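Workshop notebook - coated foam pieces and table layout
August 9, 2020
Skakell workshop, main bench
Entry to be read with the Hedlund coating notes from April

Purpose

The present series concerns the small coated foam pieces for the Doredance tabletop set. The set requires blocks that can be lifted, set down on a plate and lifted again over many sessions without shedding. Uncoated foam did not meet this requirement in the April work. Crumbs collected on the paper and had to be brushed away between sessions, and the corners rounded quickly.

The current finish covers the upper part of a block and leaves the lower part as bare foam. The smooth violet skin ends in a slightly raised ledge toward the lower third. Below the ledge the surface is paler and pebbled, with open pores. The coated face carries fine wrinkles and small bumps, and there are a few whitish flecks toward one side where the coating appears thinner. Colleagues reviewing finish quality should record flecks of this kind under "thin edge" and should not enter them as damage.
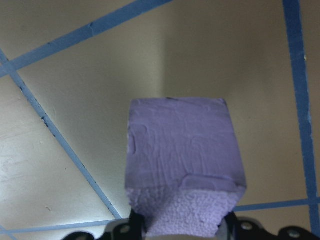 Should a block with a wrinkled coating be withdrawn from the set?
Wrinkling alone is not a reason to withdraw a block. It should be withdrawn if the skin lifts when a fingernail is drawn lightly across it, or if the coating has split through to the foam.

Coating procedure as it now stands

Blocks are brushed clean and left overnight before coating. The first coat is thinned and worked into the pores with a stiff brush. The second is applied at full strength and drawn toward the ledge, where the excess is allowed to gather. Drying is in open air. The Faveda cabinet was tried at its low setting and gave a harder skin, but the ridges were more pronounced and the method has been set aside for the time being.

Any sanding is done by hand with 600 grit, and only on the coated part. The 80 grit sheets in the same drawer are for the plywood offcuts and must be kept away from foam. The two have been mixed up before. Please return sheets to the correct sleeve.

Batches are mixed at 200 grams. A larger mix thickens before it can be used up, and the last blocks then show a heavier ledge than the first.

Table layout

The kraft paper has been kept as the working surface, with dark blue tape lines dividing it into cells. The tape has proved easier to keep straight than marker, although the corners need to be pressed down again from time to time. Smudges on the paper are acceptable provided that the tape remains legible. The paper is to be changed when it tears or when a mark could be mistaken for a line.

Plates are placed within the grid and the lower rows are left clear. The round lavender plate is close in colour to the blocks, and there was some discussion as to whether a stronger contrast would be preferable. The view taken was that it should stay, as the Doredance list calls for pieces in related colours as well as contrasting ones. The yellow plate and the yellow item on it remain together.

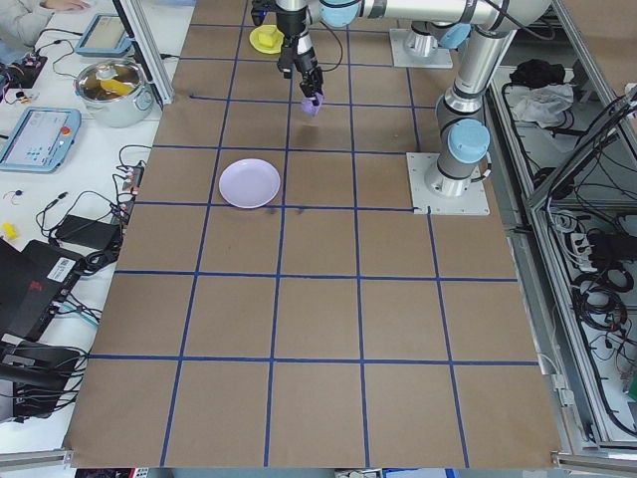 The storage of plates and blocks also requires attention. Blocks should be stored with the coated part upward and not stacked, as coated faces left in contact for more than 3 days have tended to stick. Plates may be stacked with a sheet of tissue between each. The lids of the storage trays are to be labelled by colour and by batch - batch alone has not been sufficient.

Outstanding

Order a further roll of blue tape in the same width.
Ask Hedlund whether the violet tint is available in a matte finish.
Coat one block completely, base included, and compare the grip with the part-coated blocks.
Move the coarse abrasive sheets to the lower drawer.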